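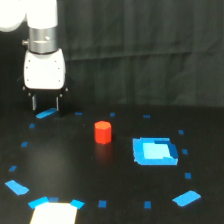

The Arnelbridge Automation Laboratory has completed its first comparison of two parallel grippers, the Rikel and the Gallagher. A summary follows in this thread. 1/9

Both grippers were mounted on the same arm and run by the same Rimerness controller. Speed limits and the control program stayed the same throughout. 2/9

The task was a short pick and place: lift a small six-sided block, carry it to a taped square and set it down inside the outline. A placement touching the tape was scored as a miss. 3/9

The Rikel made 1,562 correct placements. The Gallagher made 1,511. Both figures come from the same number of attempts, and the raw logs were checked twice before release. 4/9

Most misses with the Gallagher came at release. One finger let go slightly before the other and the block turned as it landed. A later firmware setting reduced this, but it was not part of the scored runs. 5/9

The Rikel was slower to close. It also needed its zero position reset more often – a matter of a few minutes each time, but a real cost over a full working day. 6/9

Glossy black surfaces remain difficult for our overhead camera. Reflections of the block were at times read as part of the block itself. Those attempts were kept in the totals for both grippers. 7/9

We do not recommend one unit over the other on these results. Teams handling small rigid parts may prefer the Rikel. Teams that value cycle time should look at the Gallagher with the newer setting. 8/9

The full logs, 3,634 entries including calibration runs, are available to partner labs on request. Soft objects will be tested next, with results planned for October. 9/9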